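Sorting bench: parts, trays and tape

The small parts bench at Ostmont has a layout that several of you have asked to copy. Shobha Annamalai set it up in March around a short conveyor with a green belt, and marked the whole tabletop into squares with blue tape. 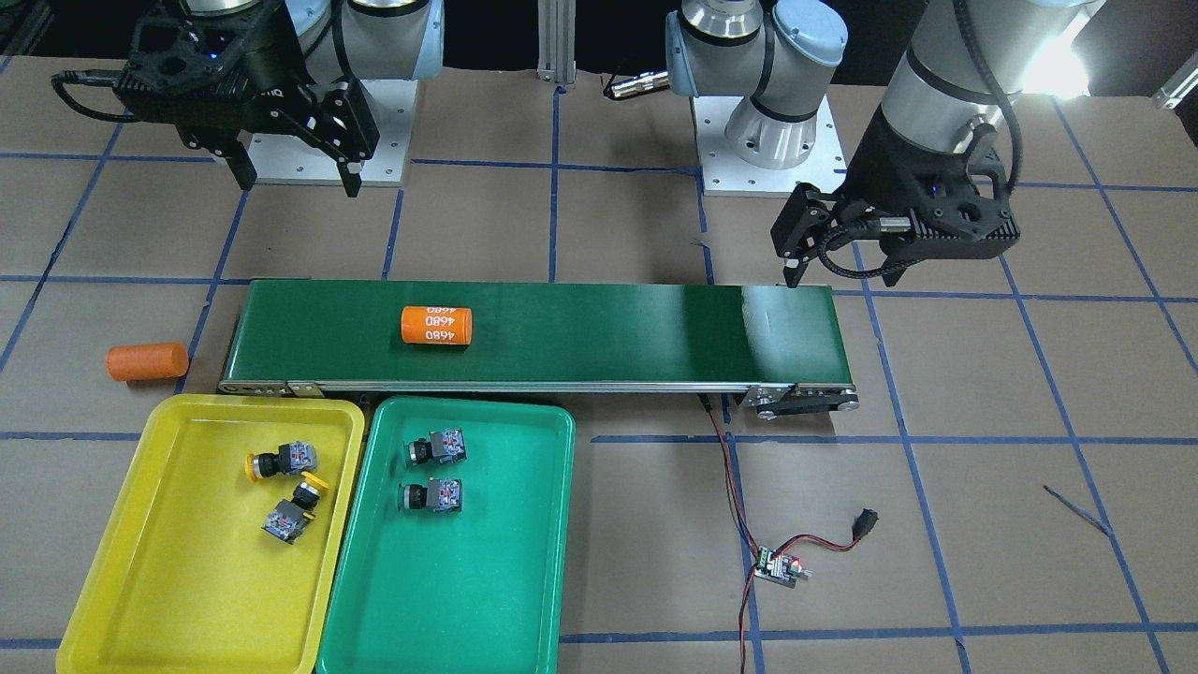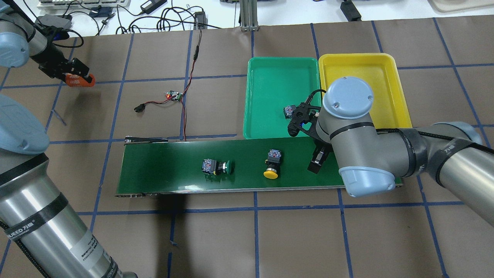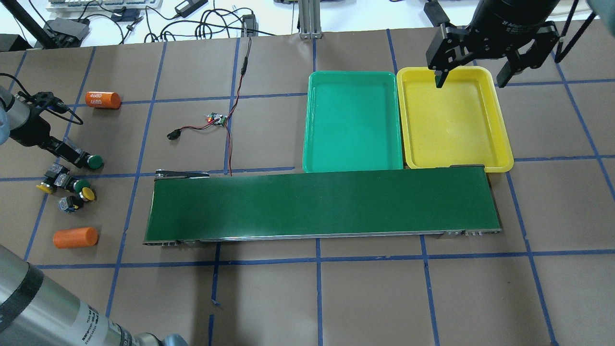
The bench is used for mixed bins — mostly push buttons and battery cells, sorted by type before they go back to the shelves. Green-capped buttons go in the green tray and yellow-capped ones in the yellow tray. Cells are kept out of both trays and go back to Satish Malhotra at the end of the shift. A full bin holds 80 parts and should take 15 minutes.

What should I do with a button that has lost its cap?
Put it in the bag marked Ruden, on the hook by the door. Tharun Sastry matches spare caps once a month and returns the finished buttons to stock.

New rolls of blue tape are in cabinet 3. Please replace any strip that has started to lift — the old one peels off easily if you pull it slowly.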